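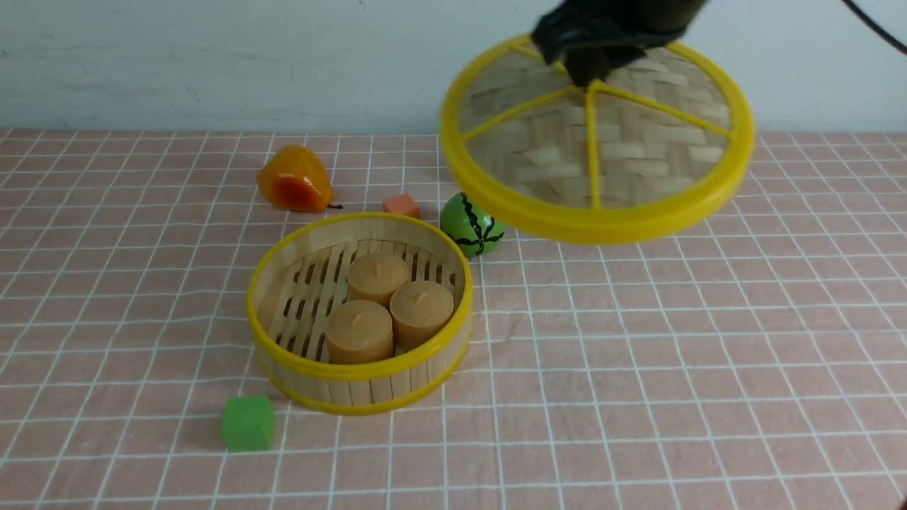 What should a small lab budget for first when it buys an arm for tabletop work?

The gripper, and the spare fingers to go with it. Arms in the same price class are close enough that you can live with any of them, but a gripper that can't get hold of a thin or awkward part will cost you months. Set aside money for fingers before you set aside money for a nicer arm.

Home Reviews Buying Guides Budget Sheets Archive Contact

Review: the Clarico two-finger gripper, after a long spring with it

April 4, 2018

I've wanted to write this one up for ages! We are a small teaching lab with a small teaching lab's budget, and the Clarico was the biggest single line on our equipment sheet last year after the arm itself. I had a shortlist of three: the Clarico, the Gindach (cheaper, lighter, very pretty brochure) and a used Akande that a supplier wanted to clear off the shelf. I went with the Clarico, mostly on gut feeling, and I would do it again tomorrow.

First, the thing I love. It grips by small features. Most of what we practice on is household stuff - toy fruit, foam cubes, candles, baskets with lids - and lids are the real test. A bamboo steamer lid is wide, light and woven, and if you grab it by the rim it wants to swing. The Clarico will take one by the center, where the spokes come together, and hold it up over the table. The lid still hangs at a tilt, and you have to allow for that when you plan where it goes next, but that's just the shape of the job. I tried the same kind of grasp with a loaner Gindach and the fingertips were simply too fat to get in there.

The finger pads come off with two screws. I can't tell you how happy this makes me. On the Akande you take the whole front plate off, and there's a spring in there that would like to meet your eye. We bought 8 pairs of spare pads with the gripper and are now on our third pair, so that was probably too generous, but pads are cheap and waiting for them isn't. Delivery took 23 days from order, and that was for parts the catalog listed as in stock.

What I don't love: the cable. It's stiff when new and it has opinions about which way the wrist should turn. Ask for the longer one when you order and budget for clips. We spent a silly amount of time re-routing ours, and the clips that fixed it came from the hardware store. Also, the mounting plate is sold separately! The quote I got had it on page two in small type, so read page two. If your arm is older than the plate, you may need an adapter as well, and then you are paying for three pieces of metal to join two machines.

Now the budgeting part, which is what most of you write to me about. Our sheet for one table has 13 lines on it, and the gripper is only one of them. Here is where people go short, in my experience:

The table and what goes on it. You want a cloth with a printed grid, or tape, or some regular marking so you can put things back where they were. Ours cost less than lunch.

Objects. Buy more than you think, and buy doubles. Toy fruit is wonderful value, and so are plain foam cubes in a few colors. Baskets and steamers are good because they have an inside, an outside and a lid, so one purchase covers a lot of exercises. Candles are nice too, short fat ones especially, though soft wax takes a dent if you run the force too high. (Start low. Really, start very low.)

Service. Clarico's basic plan runs for a year and I skipped it. Selby, the reseller we used, answers the phone, which has been worth more to me than the plan would have been. They talked me through a firmware problem in one afternoon and didn't charge for it.

Time. Put down more than 7 working days for setup and don't let anyone talk you out of it. We planned for three and I was still printing brackets the following week.

If you're choosing between a new Gindach and a used Akande, I'd lean to the Gindach for light, chunky objects and leave the Akande to people with a machine shop down the hall. But if you can stretch to the Clarico, stretch. Drop a line from the objects list, wait a bit on the second camera mount, do whatever you have to do. Ours gets used every single day and I still like watching it work.

I'll be pricing a second one in June, once the new budget opens, and I'll post the quote line by line, mounting plate included. If you've bought through Selby or anyone else this year, send me what you paid for pads and cables and I'll add it to the budget sheet.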